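Workshop tips: working with hand-held grippers at a household table

These notes cover sessions in which a person carries out ordinary table tasks with a pair of hand-held grippers, and the recordings are later used to train a robot arm. They follow the house rules used at Flustside and the additions Édgar Cárdenas made for the Mullton room in February. Read them with the maker's instructions for your own grippers.

Before starting

Charge both grippers and check the indicator light on each. Wipe the marker cubes with a dry cloth. A smear or a scratch across a printed pattern can cost the tracking a whole take. Replace any cube with a lifted corner.

Tie back long hair, push sleeves clear of the fingers and fasten or tuck in loose straps. Shoes should be flat and closed.

Open and close each gripper ten times. If the fingers stick, do not oil them. Clean the slide with a soft brush and try again. 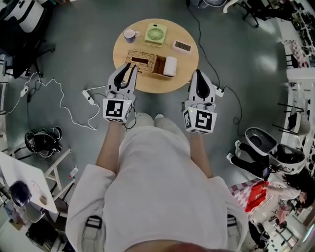 Floor cables are the most common fault found at inspection. The rule is that no cable crosses the space where the operator stands or steps, and that power strips sit against a wall or under fixed furniture. A round table makes this harder, as people work their way round it. With one strip to the left of the table, its white cable in a tangle, and another to the right at the end of a black cable, there is a strip close to each hand and the operator should keep to the near side until both have been moved. Coil the slack, tie it, and tape down what has to stay. Bags go on a hook or a shelf.

Setting out the table

Use light, unbreakable items for the first hour. Mugs are allowed if empty. Small fans stay switched off while the fingers are near the grille. Leave a hand's width between items so that one can be gripped without pushing the next.

During the take

Start with both grippers in view of the camera and hold still for 2 seconds. Move at the speed you would use with bare hands. Do not turn a marker cube towards your body. If an item drops, finish the movement, say "drop" aloud and stop the take. Do not edit it out.

Anyone else in the room stays seated or well clear of the table. Consent is needed from them as well as from the operator.

Record keeping

Log each take by number, task and operator. Yaneth Villanueva reviewed 3,147 takes from the Cusi set and rejected 265, of which 68 had no operator entry. The Aka log sheet now has that column first.

Store the grippers with the fingers open, cubes upwards, and nothing on top of them.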